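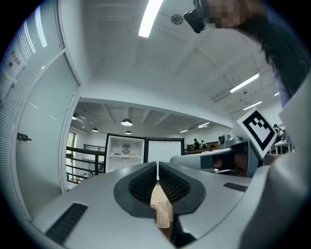

How Do You Teach a Robot to Fold a Towel?

Feb 20, 2019
By the Skunero Kids' Science Desk
Print this page | E-mail to a friend
26 shares | 7 comments

Think about the last time you folded a towel. Did you have to think hard? Probably not! Your fingers found a corner, gave it a pinch, and off you went. You have been practicing with your hands ever since you were a baby, so it feels easy.

A robot starts out knowing nothing about towels. It doesn't know that cloth is floppy, or that a corner is a good place to grab. So people have to show it - again and again and again.

At the Starnier lab in Skekville, the showing is done with a gripper you hold in your own hand. A gripper is a robot's version of a finger and thumb. It has two pads that squeeze together, and between them you can pinch something as thin as a bit of checkered cloth. You point it, close it, lift, and let go. A camera on the gripper records the whole thing from right behind the pads, so the robot gets to learn from a gripper's-eye view!

One try, from start to finish, is called an example. The team's towel project is named Agbayani, and it began last April. It has 1,700 examples so far, and the goal is 4,000. That's a lot of towels!

Why so many? Imagine you had only ever seen one dog, and it was small and white. Would you know that a huge brown dog was a dog too? Maybe not. A computer has the same trouble. If every example used the same cloth in the same spot, the robot could get stuck as soon as somebody moved it. So the helpers mix things up. They use stripes and checks and plain colors, they crumple the cloth in new ways, and they work in different rooms with different lights.

Some grippers also carry a black-and-white square with a blocky pattern on it. It's called a marker, and it works a bit like a name tag for computers. When a camera spots the square, the computer can figure out where it is and which way it is tilted.

After that comes the learning part. The computer looks through the examples and makes a guess about how to move. Then it checks the guess against what the person did, changes itself a tiny bit, and guesses again. It does this over and over, and it never gets bored!

Try it at home: put on a pair of thick mittens and fold a washcloth using one finger and your thumb on each hand. Now crumple it up and start again. How many tries before it gets easier?

Print this page | E-mail to a friend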